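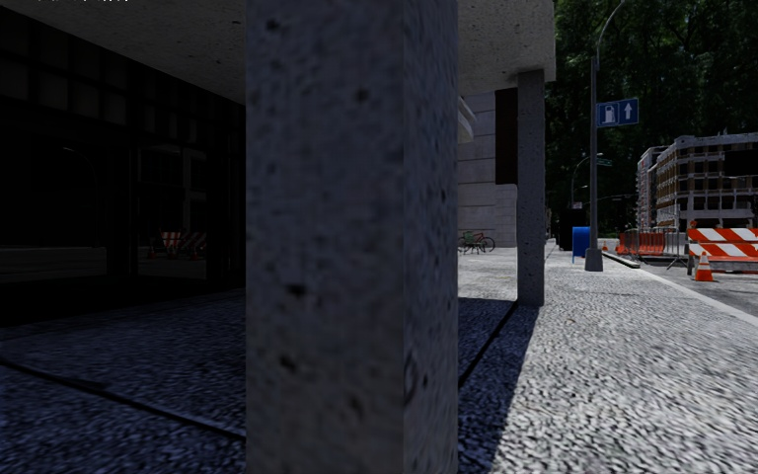 Does the Halla pavement rover kit need a separate computer to run its simulator?

A separate desktop machine is required, as the board supplied with the kit drives the rover only.

The Drovholm shared workshop assembled the kit over five evening sessions. The chassis, supplied by Van Beek, went together without difficulty, although the wheel spacers were short and had to be packed with washers. The Orkix simulator, included in the price, allows the navigation software to be tried on a rendered street before the rover leaves the bench.

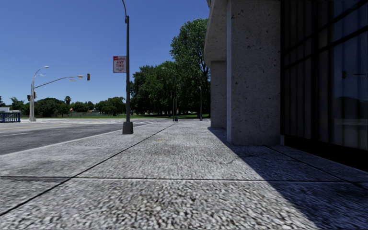
Reading time: 2 minutes

The street supplied is a good one for testing. It offers wide paving, hard shadow and a kerb beside the road, together with dark glass frontages that return faint reflections. Our range settings needed to be revised 3 times before the planner held a steady line past the columns. Close surfaces can look soft, and members should not judge fine texture from them.
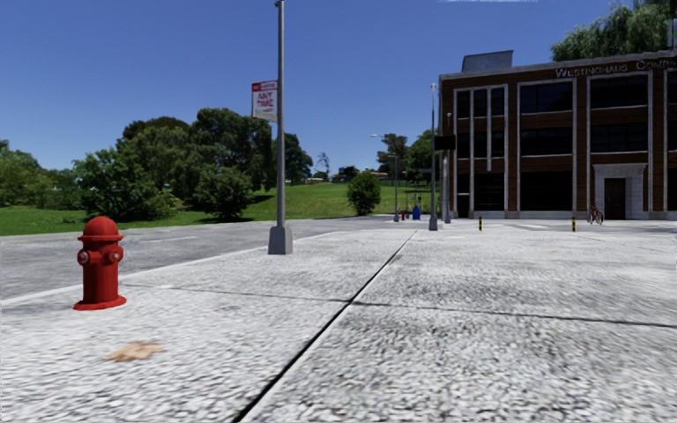 One reader objects that the kit's manual gives the simulator only two pages, and that the hydrant collision setting is left out of both. We agree that the printed guidance is thin. 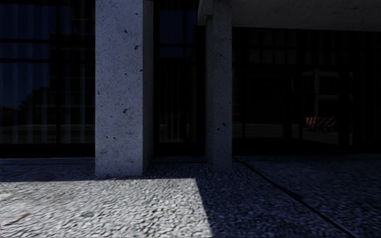
Loading a saved route took roughly 25 seconds on the workshop machine — acceptable for occasional use, tiresome when settings are changed often. The cable clips are poor and should be replaced at once. The kit is recommended to shared workshops with a suitable computer; a home builder without one should allow for the added cost.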